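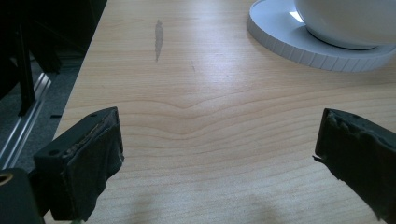 I've had the Mislow two-hand kit on loan from Narkside for most of November. A few posts on what it does and what it costs, for anyone weighing it up for a small lab.

What you get: a left and a right hand-held gripper, marker plates, cables, a padded case and one seat of the Trulex recording software. You work the grippers yourself, the software logs where they go, and the log becomes training data for a robot arm later.

Price as quoted to me was $2776 for the pair. Shipping was extra. A second software seat is billed by the year and I didn't ask for one.

Setup took me 20 minutes once I'd read the manual properly. Before that it took an afternoon. The pairing steps are on the back page and they should be on the front.

The job I picked is a small one. Car key fob on a wire loop, white stand with a cup at one end and a post with a thin arm near the top. Pick up the fob, hang the loop on the arm. It sounds easy and it's a decent test, because a wire loop doesn't like being picked up.
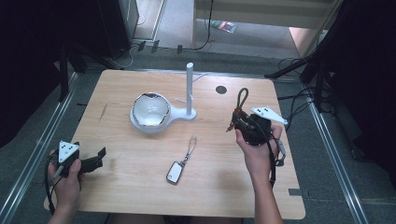
Chamoun Robotics replied to this one: we ran the same kit on key hanging and dropped it after 2 weeks, the loop kept rolling out of the jaws. Did you change the finger pads or leave them stock?

Stock so far. I get the same roll if I grab the loop near the top. Grabbing low, close to the fob, is better. I'd still like a softer pad in the box as an option.

Weight is fine for short sessions. After an hour my right wrist knows about it. Narkside sells a counterbalance arm that I haven't tried.

Cables are the weak point. There's one to each hand and they want to go where your forearms go. I've started running them down the outside of each arm before I pick anything up – helps a lot, but it should be in the manual.

Tracking has been good. I lose it when I turn a plate away too far, and Trulex beeps and marks the bad stretch in the log so you can cut it later. I like that more than any other feature in the software.

Export is slow. A long session can go off to be processed while you eat lunch. There's a batch mode that's meant to fix this, but it's switched off in the loan version so I can't speak to it.

Rest of the thread is the longer write-up, pasted in from my notes page. 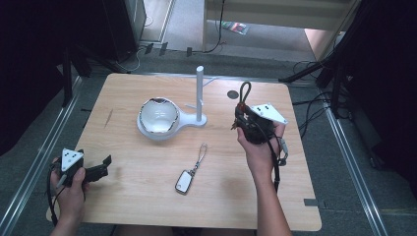 2 min read

The kit is sold for two-handed work, and hanging a key is really one hand's job. I kept the left gripper in anyway, to steady the stand if it shifts. If all your tasks are like this, ask about the single. Narkside does sell one, they just don't put it on the main page.

The software licence caps you at 3000 recordings on the basic plan. That sounds like plenty. It goes faster than you'd expect, as discarded takes count too. I asked support and they confirmed it.

Support answered by the next morning both times I wrote.

Would I buy it? For a lab with one table and a small budget, yes, at that price. I'd want the cap changed to count only the takes you keep. The loaner goes back at the end of the month and I've asked for a quote without the case.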